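Home | Contents | Chapter 3 | Glossary | Index

Chapter 3
How a Household Sorts Itself Out

When I was small, my grandmother in Demstead kept her buttons in one jar and her string in another, and heaven help the child who mixed them up! I have thought of those jars often while writing this book, and I would like you to keep them in mind too (or a drawer of your own, if you have one that will not close). Sorting is such an everyday habit that most of us never learned it from anybody - we simply picked it up.
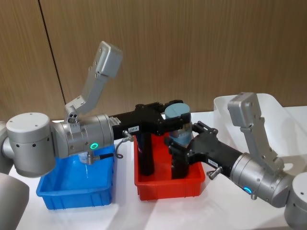 In this chapter we look at the three questions people ask, mostly without noticing, when they decide where a thing should live. How often is it used? Who needs to reach it? And what else is it used with? Noeline Fairweather put these questions to families in Lemville and Tralludine one November, and she came home with more than 500 pages of notes, a good many of them about kitchen cupboards. 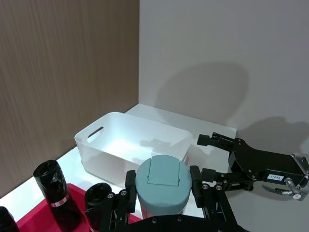 Her families seldom agreed, even under one roof. One father kept the tape with the scissors, while his daughter kept it with the wrapping paper, and both could find it in the dark. We will come back to that pair in Section 9, when we talk about labels. For now, take a sheet of paper and write down where the tape is kept in your home, and then ask someone you live with to do the same.

Shares 656 | Comments 9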